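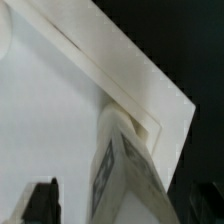

Wrist view, folded piece up against the notch in the rim.

Thread: Wrist camera vs fixed camera for the last 15 mm

kendholm_bench wrote:
Shared workshop build, one white arm on a black table with a green backdrop. Control software is Akora, running on an old desktop. I can get the gripper to the rim every time. The problem is the last bit of travel. From the wrist view I can find the edge of the cream panel against the dark background without trouble, but the edge comes through as a staircase along the diagonal. Line fit wanders by a few pixels between frames and the slot estimate wanders with it.

Current setup: exposure locked, stream compressed, quality at default. Detection runs on the full image. I average 15 frames before committing to a move.

Is anyone getting a stable fit on a pale part like this, or should I give up on the wrist view and work from the fixed camera?

feedrate252 wrote:
Averaging won't fix it. If the steps come from the codec they sit on the same block grid in every frame, so you are averaging the same error 15 times. Pull raw frames, even at a lower rate, and fit again.

Young-sook Sung wrote:
Agree on raw. I would also stop fitting the outer edge. It has the most contrast, so it gets the worst of the blocking. The thin raised lip on the inner side is lower contrast but the slot is in it, so you are measuring the feature you care about. Crop to that and ignore the rest.

kendholm_bench wrote:
Lip contrast is poor. Cream on pale gray, with only a soft change in shade between them. I tried an edge filter on it in April and got noise.

Young-sook Sung wrote:
Then add a side light. The gray surface is evenly lit, which is fine for tags and bad for a low lip.

jouko_r wrote:
Different view. You have tags. Use them. Post the fixed camera shot.

kendholm_bench wrote: 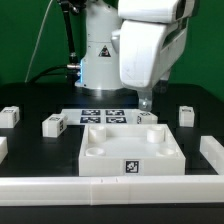

Table from the fixed camera. Marker board in the middle, tray in front with its own tag.

Board is the two-by-two, cubes carry tags on their faces. Tray tag is centered on the front wall.

jouko_r wrote:
OK. The board gives you the table frame. The tray has one tag and it is on a vertical wall, so yaw from it will be weak at that size. Put a second tag on the tray floor between the posts, which is flat and plain. After that the tray is a known pose and the wrist camera only has to confirm.

feedrate252 wrote:
Disagree. A known tray pose doesn't tell you where a floppy part is. The thing in the first shot is bent over in a V and curled at the top. No tag on the tray will tell you where that curl sits relative to the slot.

jouko_r wrote:
I didn't say it would. Two separate errors. Fix the one that has a cheap fix, then measure what is left. Right now he can't tell which one he is looking at.

hyun_clone wrote:
Check hand-eye calibration before any of this. I ran a Hyun bracket on mine for a year with a loose screw and blamed the detector the whole time. Put the tool tip over a board corner from several directions and write down the spread. If it is over a millimeter, stop there.

kendholm_bench wrote:
Calibration was done with 300 poses, all from above. Residual looked fine.

hyun_clone wrote:
All from above is the problem. Residual will look fine on the poses you fed it. Tilt the wrist and redo it with a third of that number.

Young-sook Sung wrote:
Seconded. Also, what is the stream bitrate? Akora keeps whatever was set at install.

kendholm_bench wrote:
3,000 kbit/s. I never changed it.

feedrate252 wrote:
There are your stairs.

jouko_r wrote:
Some of them. Redo the calibration first or you'll be tuning two things at once.

kendholm_bench wrote:
Order of work, then: tilted calibration, raw frames, second tray tag, side light last. I have the Anstead lamp arm on a shelf and can clamp it to the table. Will post the spread figures when I have them.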